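Write the Stop Rule Down Before You Start
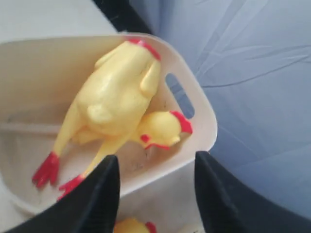 Rubber chicken in the white basket, fingers open above it.

I'll say it again: a grip test needs a stop rule on paper before anyone hits go! Hafþór Holst and I argued this all Tuesday over the Stureck checklist (he wants 100 tries, full stop). Fine, but what if the thing drops 3 in a row at try 96? I say you quit, log it and leave the settings alone. Squishy toys are where people start fudging, me included, and I'd like the rule to catch me.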